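Flultside Toy Library: the Small Things Gallery

We finally have a page for the small stuff! The big wooden rides get all the attention when people walk in, so this spring we pulled the drawers open and gave the little pieces their turn. There are 335 items on the shelves now and every one of them can go home with you – these are a few we love best. Scroll slowly, there's a lot of color coming.

The Kassa blocks
Chunky, bright and good for stacking on a carpet. The full set is 300 pieces and fills two tubs, so bring a strong bag (or a strong friend). Ask for the half set if you're on foot.

Filireck marble run
It clicks together so nicely! The long ramps are the first thing everyone grabs, and the tight little spiral is the part they end up fighting over. Ages 8 and up, please, on account of the marbles.

Zokberg puzzle drawer
We have 27 puzzles in here, from four-piece farm animals to a lighthouse that kept our kitchen table busy for most of March. All checked, all complete, even the lighthouse.

Circle games
Our favorite thing on the whole page, and it costs almost nothing. Lay a small whiteboard flat on the table, draw a circle with a thin marker, and try to get a little cube inside the line. A wobbly circle is fine.
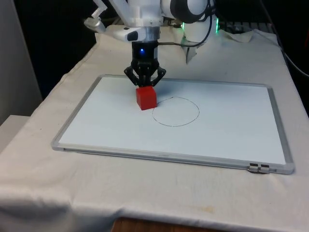
Start with a big circle and make it smaller each round. Kids add their own rules right away – eyes closed, left hand only, one cube on top of another – and grown-ups get very competitive about what counts as "in." We say touching the line is out, but you do you!

Borrowing
Four small items at a time, three weeks each. Boards and markers are on the shelf by the window, and the cubes are in the drawer underneath.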